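Budgeting for a robot cell: questions for an equipment planner

Lejla Nikolaidis plans capital equipment for Olico, a contract packer of small household goods. Over the past two budget cycles she has specified and bought the company's bench-top robot cells. We spoke in January, shortly after her third request went in.
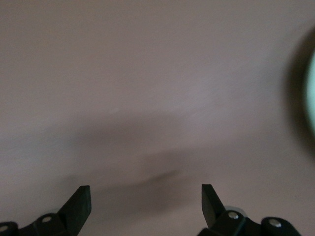 The arm is the easy line

Nikolaidis starts every request with the task sheet and leaves the arm until late. The sheet lists each part to be handled, its weight, its smallest and largest gripping width, and the surface it will be picked from. Her first request did it the other way around. "I had a quote for the arm and I wrote the rest of the budget to fit it," she said. "The arm came in on price. Everything I had guessed at came in over."

The items she had guessed at were fingers, cabling, mounting plates, a second wrist camera and the hours needed to set them up. She now prices each on its own line, with a supplier quote attached where one exists and an estimate marked as such where it does not.

Her rule for comparing arms is short. Payload is taken at full reach with the gripper and camera already subtracted. Repeatability is taken from the data sheet but tested on the bench before the final payment. Reach is measured from where the base will be bolted, which at Olico is often a few inches back from where the drawing puts it.

Grippers and fingers

For the current cells Olico chose two-finger grippers from Todorova. The company also looked at vacuum tooling from Risex, which was cheaper per station but needed an air line run to each bench.

"The air line killed it," Nikolaidis said. "On paper the suction cups were the better price. Then facilities sent me a number for the piping and I stopped reading the brochure."

She treats fingers as consumables. Each station is bought with one set fitted and two on the shelf. Flat-tipped fingers handle most of Olico's parts, but anything thin lying on a flat surface is a problem, and she advises trying the thinnest part in the range before signing anything. The test she uses is 100 picks of that part from the real work surface, with the real lighting, logged pick by pick. A supplier that will not run the test on site is asked to run it at its own shop with parts and surface material shipped over.

Screws get a line as well. The linkage bolts on the grippers are checked at a fixed interval, and the torque driver for that job was missing from the first request. "It is a small tool. It held up acceptance for nine days because purchasing would not release it without a budget code."

Surfaces and light

The work surface was the item she had thought about least. Olico's original benches had a glossy white top, and the wrist cameras picked up reflections from the overhead fixtures. The replacement tops are matte and plain. She asked for a color that differed from the parts and did not much care which one it was.

"People want to talk about camera resolution," she said. "I would put the money into the top and the lights first. A dull surface with even light costs less than a better camera, and you keep it when the camera is replaced."

A plain surface does not remove shadows. The arm and gripper get between the lights and the bench, and a soft shadow under the tool can be read by vision software as part of an object. Nikolaidis budgets for two diffuse lights per bench, placed on opposite sides, and for a day of adjustment after the arm is mounted. She also budgets for cleaning cloths. Specks on the top show up in the camera view, and the operators wipe down at the start of each shift.

Close range is the other camera issue. Wrist cameras at Olico are set to focus on the zone just beyond the fingertips, so items farther off to the side can be badly blurred. If the job requires finding parts across the whole bench, she adds a fixed overhead camera to the request instead of asking the wrist unit to do both.

Integration hours

The integrator for all three projects has been Flarneck, paid by the hour against a cap. The first project used 29 more hours than quoted, most of them on cable routing and on moving a bench that had been anchored in the wrong place. Nikolaidis does not blame the integrator for either.

"We told them where the bench was going and then we put it somewhere else," she said. "That is our cost. I only wish I had a line for it."

She now holds a contingency of $3,000 per station, released in writing and only for work that was outside the quoted scope. Unused money goes back at acceptance. Training is kept separate, after a cycle in which it was absorbed by late wiring changes and the second shift learned the cell from the first.

Timing

Lead times have varied more than prices. Arms have arrived when promised. Custom finger blanks have taken up to 6 weeks, and the mounting plates cannot be drilled until the gripper drawings are final. She orders fingers first and lets the rest of the schedule follow from that date.

Her finance department depreciates the arm and controller together and expenses everything past the wrist flange. She recommends settling this split before the request is written - at Olico it moved enough money between accounts that the second request had to be submitted twice.

Asked what she would change in the request now under review, Nikolaidis named the spares. She had listed two sets of fingers per station but a single spare wrist cable for the whole line. "The cable flexes on every cycle," she said. "I have already sent in the amendment for two more."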